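Gramcombe Clothes Swap: your questions

When is the next swap?
10/9/26, in the main hall at Gramcombe. Doors open at noon and close when the rails are bare or at four, whichever is sooner.

Do I need to book?
No. Entry is £2, cash or card. Children get in free.

How many things can I bring?
Up to 20. You get one token for each piece we accept, and each token buys one piece to take home. Coats cost 3 tokens.

What do you accept?
Clean clothes for adults and children, belts, scarves and bags. We can't take underwear, swimwear or single shoes.

Can I swap bedding?
Not at this one. Ekua Asamoah runs a separate household table in July.

What happens to unused tokens?
Keep them. They are good at any later swap.

How should I pack my clothes?
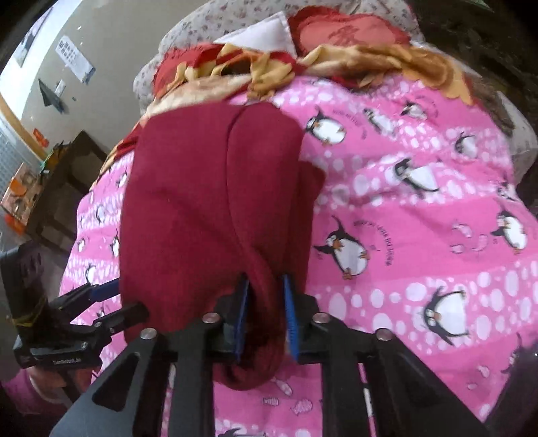 Please fold knitwear and keep it off hangers, which pull the shoulders out of shape. Any bag or box will do. Fold on a flat surface with some room, such as a bed or a table. A maroon top folded on a pink penguin quilt is easy to see, but dark things on a dark cover get left behind. Empty all pockets before you set off.

Is there somewhere to try things on?
Yes, two curtained cubicles by the kitchen. Please take in no more than five pieces at a time.

Can I help out?
Setting up starts at ten. Ask for Nele Fuchs or Kojo Agbenyega at the door.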